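Notebook, August, 8 in the evening

Rye starter, batch 26. The flour is from the Koltville mill, 800 g in the bag. I fed it at noon, two spoons of flour and the same of water. 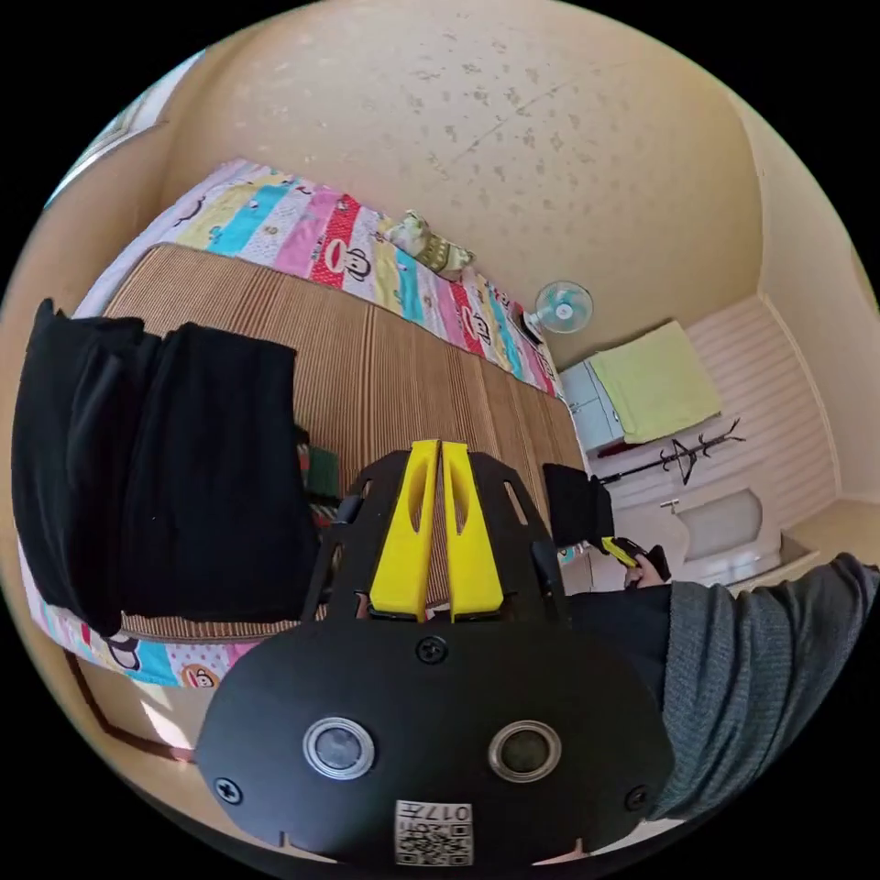 Stakley bench replied that the water should be warmer, and that I must wait longer before I judge the smell.

The smell is sour but clean. I marked the jar with tape at the old level.

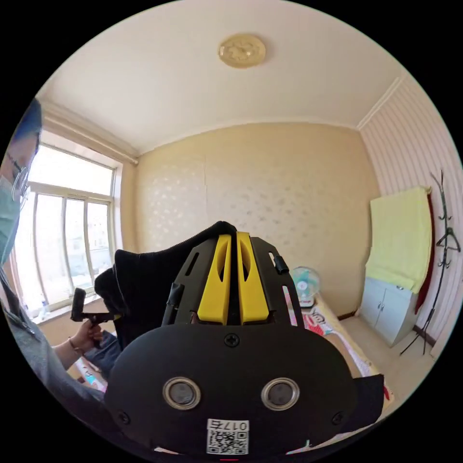
Next feeding

Half of the starter goes to the Fiore jar, with white flour only. The other half stays with rye

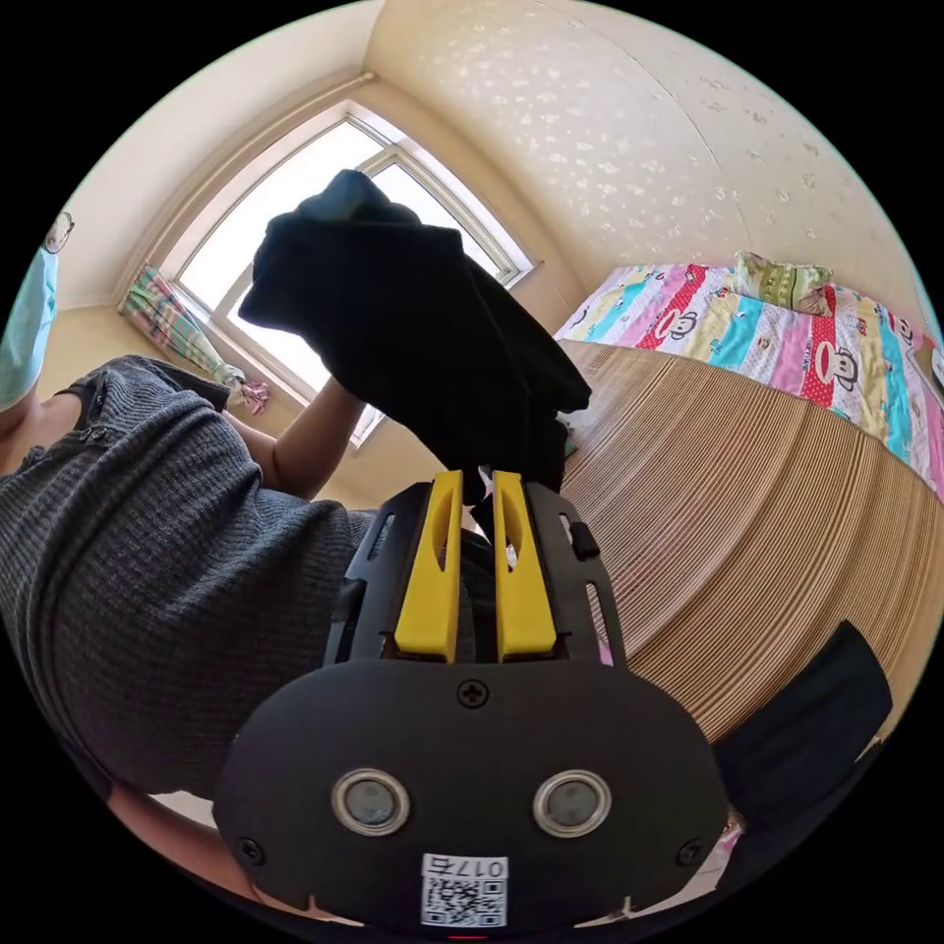 and will get no salt until the dough is mixed. Lid stays open a little. 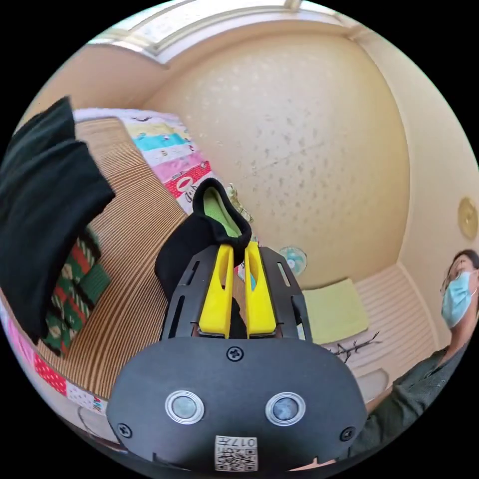
One colleague asks if both jars can stand on the same shelf. Yes, but please write the hour on each.

2 comments · 8 shares
Contact | © Veltell Workshop | Back to top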